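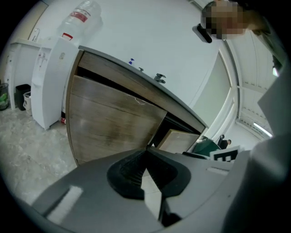
The open day at the Iturra furniture works starts at nine, and by a quarter past nine the pastries are gone. I mention it for anyone planning to go next year. The works sits at the far end of Cledenness, past the feed store and the second of two identical traffic circles, and the sign for visitor parking points at a hedge. I drove around both circles twice and parked by the hedge.

Iturra makes cabinets, sideboards and chests of drawers, mostly for people who already have somewhere to put things but feel it could be nicer. Once a year, in March, they let the public in for a morning, walk everyone through the shop in groups of 20, and then release them into the showroom with a coupon. My group had 21. The guide counted us at the door, counted us again, and decided to live with it.

Visitors get a paper badge, foam earplugs and a pair of safety glasses that fit over ordinary glasses about as well as a bowl fits over a hat. The first stop is the lumber shed, where boards are stacked with thin sticks between them so the air can get through. This takes months, and there is no way to make it exciting, though the guide gave it a good try. She had us smell a piece of walnut. Then she had us smell a piece of cherry. A man near the back asked if there was an oak one, and there was, and we smelled that too.

The cutting room is better. It is loud, for one thing, which put an end to a long conversation behind me about gutters. A panel goes in at one end of the big saw and comes out as a set of cabinet sides with the edges square enough to make me think badly of every shelf I have ever put up. Offcuts drop into a bin, and the bin goes to the boiler, and the boiler heats the office. The office, we were told, is too hot.

After that comes veneer, and I will admit I had come in with opinions about veneer. I grew up in a house where the word was used the way other families used "divorce." The Iturra people take it more seriously. Sheets from the same log are kept in the order they were sliced, numbered in chalk, and laid out on a long table so the grain can be matched from one door to the next. A worker held up two sheets and opened them like a book, and the pattern mirrored itself down the middle. The whole group said "oh." Then she flipped one over, the wrong way around, and it looked like somebody had spilled soup on it. I am now a veneer person, or at least a reformed one.

The drawer bench got the biggest crowd. Iturra buys its slides from a firm called Pludent, and there is a machine that opens and closes a test drawer all day long, loaded with sandbags. Children love it. I loved it. There was a little counter on the side, which had been reset that morning, and a hand-lettered card asking us please not to help. The soft-close version costs more and slows itself down over the last couple of inches with a sort of sigh. One woman said it sounded like her husband getting up for the trash.

I asked the bench hand what most often goes wrong with a drawer. He said people. They hang on them, they stand in them to reach the top shelf, they fill them with batteries and hammers and then yank. His advice was to rub a bit of plain candle wax along the runners of an old wooden one and take half the stuff out. I have since done the first part.

Finishing is behind glass, for reasons you can smell anyway. A row of doors hangs from a moving rail and goes by at the speed of a funeral. We watched for four minutes, then five. It was peaceful, and I think some of us would have stayed, but the next group was pressing up behind and they had a stroller. 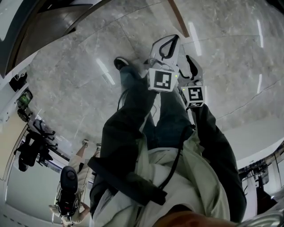

THE SHOWROOM

The tour lets out through a pair of swinging doors, and you go from sawdust to polished marble in one step. Everyone slows down. Everyone checks their shoes. The floor is gray, very shiny, and reflects the lights so well that I spent the first minute walking as if on a pond.

The pieces are grouped by collection. The big one this year is Sivora, a range of low sideboards and tall cabinets with slim legs and no handles at all. You open the doors by pushing on them, which is fine once you know. Before you know, you stand there feeling along the edge like a burglar. I watched three separate couples do it, and by then I knew how, and I did not tell them.

Prices are on small cards turned face down, so that finding one out feels like your own idea. The cheapest thing I turned over was a serving tray at $239. It was a handsome tray. I put the card back the way I found it and went to look at the seconds.

The seconds corner is the real reason half of Cledenness turns up. These are pieces with a scratch, a dent or a shade of stain that didn't match its neighbors, and they go for a good deal less. A sheet of paper on each one tells you what is wrong with it, in a tone I found refreshing. "Back panel ugly." "Left door sulks in damp weather." A nightstand said only "See underneath," and I did, and I couldn't find anything, and it bothered me all the way home.

Serious buyers bring a tape measure and a blanket. I had brought neither. By eleven the good nightstands were sold, and two families were being extremely polite to each other over a hall bench.

IF YOU GO

The open day is free, but you need to book a time slot by phone, and the phone is answered only in the afternoon. Take the first slot if you want a pastry or the last if you want a longer look at the veneer table, where they start packing up and get chatty. Closed shoes are required in the shop. The tour takes an hour and a half with 4 stops where you can sit, all of them on stools that are also for sale.

There is a restroom off the showroom and another in the office building. The one in the office building is warmer.

The coupon is good for 20 percent off anything full price until the end of the month. Mine is on the fridge, next to the one from last year.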